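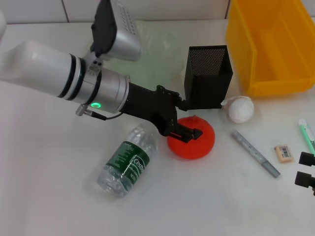
Fig. 1. Gripper at the tomato, with the pen holder and paper ball behind it. Status ring green.

Last updated Monday, July 13, 2026
Szekeres, Sulldale Technical Institute

Handout 6: Table rules for arm work

Read this before your first lab session. You will be asked to sign something saying you read it, and the signature has historically been the more reliable of the two.

1. The green light

The ring on the joint housing glows green when the controller is content. It knows about the controller. It does not know about your sleeve, your lanyard, or the coffee you were told to leave in the hall. In the Zikeck lab, green means the arm may be commanded. It has never meant the arm may be approached. If you need to reach onto the table, press the stop, say "hands in" out loud, and reach. When you come out, say "hands out." You will feel silly for a week or so.

A colored light is an indicator. The stop button is a protective device. Last May's exam had a question on the difference, and the answers made for a long evening.

2. What goes on the table

Use the objects on your task card and put everything else away. Soft things are good first subjects: the squishy tomato forgives a bad grip, and so does a ball of crumpled paper. Neither teaches you much about force, so don't get smug. A program that holds the tomato nicely is a program that holds the tomato.

Bottles are allowed on their sides or standing, as the card says. The cap must be screwed down before the session begins. A bottle on its side is also free to roll, and it will pick the direction of the most expensive thing nearby. Check its path before you check anything else.

Pens, markers and erasers count as task objects once they are on the table, even if you only set one down to scratch your nose. If it isn't on the card, it goes in your pocket.

3. Containers

The mesh pen holder has a hard rim, and the body of the gripper is a good deal wider than its fingertips. Students plan beautifully for the fingertips. Plan for the whole hand, including the camera above the wrist, which sticks up and has no opinion about where you thought it was. When an object sits close to a container, decide on your approach direction first and write it in the log. "From above" is an acceptable entry. "Carefully" is not.

Storage bins start empty unless the card says otherwise. Look inside. Do not infer.

4. Cables

Follow every cable with your eyes from connector to connector before power-on. The thin ones along the arm are the ones that get pinched, and they tend to fail in a way that looks exactly like a bug in your code. We lost most of a project week to one of these. The code in question had been rewritten four times and was, by the end, excellent.

Leave slack at the joints. Don't tape a cable across a joint, however tidy it looks.

5. Speed and payload

First runs are at 50 percent of the taught speed, and that applies to repeat students and to people who built one of these in a garage. The payload cap for this course is 600 grams, object only. The arm can lift more. So can you, and you aren't allowed to throw the chairs either.

Where two arms share a table, each program gets its own zone, marked on the card. Crossing into the other zone needs both operators to agree beforehand, in words. A nod has been interpreted creatively – twice.

6. The log

One line per attempt, good or bad: object, start position, approach, result, and who had the stop. The Butia project log from last year holds 1,076 attempts, and the useful ones are nearly all failures with a proper note beside them. The successes say "ok." We have learned very little from "ok."

Write the line before you reset the table. Memory improves results considerably, which is why we don't use it.

7. A word about standards

The two you will hear about most are ISO 10218, for industrial robots, and ISO/TS 15066, for robots that work alongside people. You aren't expected to memorize either. You are expected to know that "collaborative" describes an application and how it was assessed, and that bolting a sharp tool to a friendly arm makes an unfriendly arm.

For next time: bring a one-page risk assessment for your own task card. List the hazard, who could be hurt, and what you will do about it. "Be careful" will be returned unmarked.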